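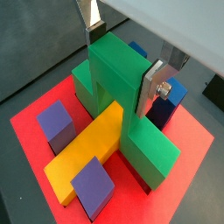
Block puzzles of the interlocking kind come up in this course for one reason: they are the cheapest way to practice reading a solid object from its faces. The pieces used in Unit 4 are plain plastic, one color to a piece, and they are worked on a square mat so that everyone at a table can agree on directions. A red mat is best under the darker pieces. Look at the green piece and you will find a tall section with a flat top and lower steps to either side of it, while the long yellow bar lies flat and passes underneath. The two violet cubes are the simplest shapes in play, and beginners should always draw a cube first.

Session 4: Solids, notches and order of assembly
Spatial Reasoning for Design, Sesville evening program
Handout revised July 2021

What to bring

Pencil, eraser, a ruler, isometric dot paper. The bookstore at Skondanbridge sells dot paper in pads of 200 sheets, which is far more than you need, so share a pad. Block sets are handed out at the start of class and go back in the same box.

Terms

Piece: one solid part, however many steps it has. A part shaped like three cubes in a row is still one piece.

Unit: the edge length of the smallest cube in the set. All other lengths are given in units.

Notch: a space cut into a piece that another piece can pass through or sit in. Write its width first, then its depth.

Step: a change in height along a piece. Count a step from the table up, never from the top down. Last term's handout had this the other way around and a lot of the drawings came out inverted.

Key piece: the piece that has to go in last and come out first. Some puzzles have more than one candidate. A puzzle with no key piece is either a stack or it needs two pieces moved at once.

Stack and lock

We separate two kinds of arrangement. In a stack, gravity does the work. Lift the top piece and whatever is under it stays where it was. In a lock, at least one piece cannot be lifted straight up until another has been slid sideways.

You cannot always tell the two apart from a single view. A bar that disappears under a taller block might be sitting in a notch or it might be two short bars that meet out of sight. Draw what you see with solid lines. Draw what you are guessing with dashed lines, and put a question mark next to any guess you have not checked by hand. Marks are taken off for solid lines on hidden edges, even when the guess is right.

How to record a piece

1. Set the piece on the mat with its largest face down.
2. Turn the mat so one corner points at you. This gives you two side faces and the top, the same three faces as the dot paper.
3. Draw the outline of the top faces first, lowest to highest.
4. Drop the vertical edges.
5. Shade one side only. Pick the side away from the lamp and stay with it for the whole page.
6. Write the color beside the drawing.

Students tend to shade before the vertical edges are in. It hides mistakes in height, and those are the ones that matter later when you try to fit the piece to another one.

A note on color. The same plastic looks quite different on a lit face and on a shaded one – a dark blue piece can go nearly black down the side. If two pieces are close in color, give them letters and use the letters in your notes.

Order of assembly

Bozsik's notation is the one we use. Each move gets a line: piece, direction, number of units. Directions are N, E, S, W, up and down, with N being the corner of the mat farthest from you. So "yellow, S, 2" means the yellow piece slides two units toward you. Rotations are written as R with the axis after it. Leave them out this week, as none of the set puzzles need them.

A full solution to a six-piece puzzle usually takes fewer than 14 lines. If yours runs longer, look for a move that is undone by a later one.

The Vateo catalog in the reading room lists 353 puzzles by number of pieces and number of moves. Use it for ideas only. The reading packet has the pages on notched bars.

For next week

Record every piece in your set, one to a page.
Write the order of disassembly for puzzles A and C. Then write it backward and test it.
Puzzle D is optional – it has two key pieces and you only need to name one.
Read the section on burr joints, up to the table of lengths.

Drawings are collected at the door. Put your table number on the back.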